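The Toaster Is the Easy Part

Filed under: Opinion / Automation / Home & Workshop

Shares 110 | Comments 4

The question I am asked most often is whether a machine can clear a kitchen worktop yet. My answer is that it can clear one particular worktop, under one particular light, with crockery it has met before. Move it to the house next door and the figures fall sharply.

My own background is in shop-floor handling. At the Folthorpe plant we ran a packing cell that placed 900 trays a shift, and its fault rate was low enough that the night crew stopped logging it. The cell knew where every tray would be because a steel fence put it there. Most of the engineering was in the fence.

A kitchen has no fence. A bowl may sit anywhere, at any distance from the pan beside it, and the gripper must find the rim before it can do anything useful. Two fingers on a rim is a poor grasp. The load hangs to one side of the contact, and a glazed surface offers little friction. A person corrects for this through the fingertips without thinking. Most low-cost arms infer it from motor current, late.

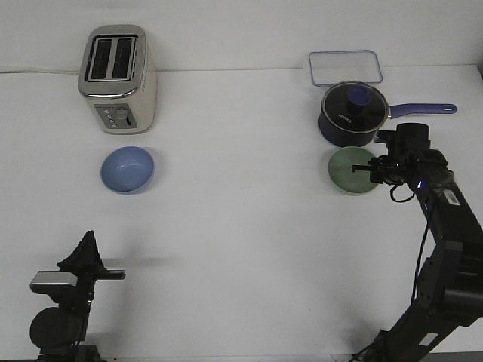

Vol. 20, No. 4

Consider what a short list of kitchenware demands. Two ceramic bowls of similar size call for the same grasp, but the machine has to be told, or has to learn, which one is wanted. A saucepan with a long handle can be lifted by the handle only if the wrist can resist the turning moment, and a small arm often cannot. A lid with a knob is kinder, as a knob is nearly a part designed for a gripper. A clear lid lying flat is the worst of the lot. Depth sensors tend to see through it to the table, and there is very little edge for a finger to get under.

The toaster is, by comparison, simple. It stays where it is put and its slots are in a known place relative to its body. I would trust a present-day arm to drop a slice of bread into a slot. I would not yet trust it to take the slice out.

Diễm Phí, with whom I shared an office at Cevgate, takes the opposite view. She holds that learned control has removed the need for exact models, and that two arms trained by demonstration will cope with most of a kitchen if given enough examples. I accept the first half. The second depends on what is meant by "most". A chore done correctly 20 times in a row is a good result in a laboratory. In a house it covers less than a week of breakfasts, and the failure that follows may be a broken bowl.

Buyers should ask suppliers for three numbers: success rate on objects not used in training, mean time between human interventions, and time per item. The third is usually left out of the brochure.

For fixed work at a fixed bench, I would buy now. For the home, I would wait until a supplier will quote an intervention rate in writing.

Comments (4)

kettani_fitter
Agree on clear plastic. We put matt tape on ours and the misses stopped. Not much use in a kitchen, I grant you.

R. at Desero
Rim grasps are fine with soft finger pads. The author should try them before writing them off.

oldpress
What was the tray weight at Folthorpe? A light tray flatters any cell.

Marrow7
I would settle for one that empties the dishwasher slowly while I am out. Time per item does not bother me.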